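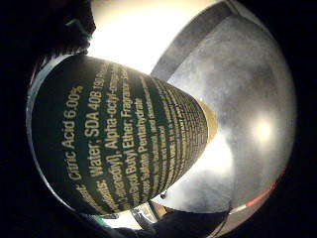 A reader of the Oncombe method note wrote in to ask why we would train a robot on views like these, when a flat lens mounted over the bench would give straight lines and much easier pictures to work with. We get some form of that question most months, so it goes first.

## Why use a wide, curved view at the hand?

The view travels with the gripper. A camera over the bench sees the back of the operator's hand at the moment of grasp, and the policy then has to guess what is happening underneath it. From the hand, the object is large and close for the whole approach.

The cost is distortion. Lettering on the green container bends into diagonal rows, and towards the gold band it squeezes together until it can't be read. For grasping, that matters less than people expect. The policy needs the outline, the direction of the long axis and a sense of how near the surface is. It does not need to read "Pentahydrate".

## Do you undistort the pictures before training?

No. We tried it early on. Flattening a view this wide either throws away the outer part or stretches it until it is mostly interpolation. We feed in the round view as it comes, black corners included, after resizing. The lens model is still used for tracking the gripper's position, which is a separate step.

## What is Oncombe, and what is Vullilance?

Oncombe is the collection method: a hand-held gripper, a camera on it, and a set of rules for what counts as a usable demonstration. Vullilance is the policy we train on the result. You can use either without the other. At least one group has run Oncombe data through its own model and skipped ours.

## How much data is in the current release?

Over 2000 demonstrations, recorded at two sites. Each one is a single pick and place of a household item, from the first movement of the hand until the item is let go. Idle time at either end is trimmed.

A further 20 objects are held out completely. They do not appear in training, and we ask anyone reporting results on Kan to leave them out as well.

## What is Kan?

Kan is the evaluation set. It covers cylinders, boxes, soft packets and a group we call "awkward", which is where anything with a trigger, a loose lid or an uneven base ends up. Scores are reported by group. An overall average hides too much, particularly for the soft packets, where every version of Vullilance has done poorly.

## Does printed text help or hurt?

Both, depending on what you measure. Dense print gives the tracker plenty of corners to hold on to, and a label with fine rows of type at close range is good for that while it stays sharp. The policy can also latch on to it. An early version of Vullilance had learned to centre the gripper on the busiest patch of printing, which works on a full-wrap label and fails on a plain-backed bottle.

We now blur random patches of the input during training. That removed most of the habit. It did not remove all of it, and the failure still turns up on boxes with one crowded side.

Labels are left readable in the data. We don't run text recognition on them, and product wording is not an input to the policy. If you plan to add language labels, keep in mind that an ingredient line such as "Ether, Fragrance" tells you very little about the shape or weight of the thing it is printed on.

## How does it cope with glare from metal?

Worse than with anything else, apart from clear plastic. A bright spot reflected in a curved metal surface moves as the camera moves, and it moves in a way that doesn't match the rest of the view. The tracker can mistake it for a fixed point. Our current approach is to mask out areas that are fully saturated and to reject a demonstration when the mask covers too much of the view for too long.

Strong light from behind the object causes a different problem. The near face falls into shade, and dark packaging goes close to black. We keep these recordings. Kitchens and laundries have windows, and a policy trained only under even studio light is not much use in either.

## Why are the operator's fingers in view?

Where fingers come into view, we leave them. Painting them out introduced smears that the policy treated as part of the object. The robot has no fingers of that kind at run time, so there is a mismatch, and we have not found a clean fix. Random masking along the lower edge of the view helps a little.

## Which training settings matter most?

In our runs, the warm-up. Below 2000 steps the loss would often spike early and the policy came out jerky at the end of its reach. Learning rate and batch size mattered less than we thought they would. The settings file in the release is the one we used, with nothing tuned by hand afterwards.

## Can I run this on my own arm?

Probably, if it takes end-effector position commands and you can mount the same lens in the same spot relative to the fingertips. Small errors in the mount do more damage than a different brand of arm. Run the Flarside check before anything else. It is a short calibration routine that compares your view with the reference one and reports the offset.

If Flarside fails on tilt, loosen the bracket and reseat it. Don't correct for tilt in software — the outer part of the lens won't line up, even when the centre looks fine.

## Where do I send corrections?

Use the issue tracker in the Oncombe repository. Please include the version, the object group and a short clip. Reports of bad trims are welcome and usually get fixed in the next release. Soft packet failures are already well covered, so check the open list before adding another.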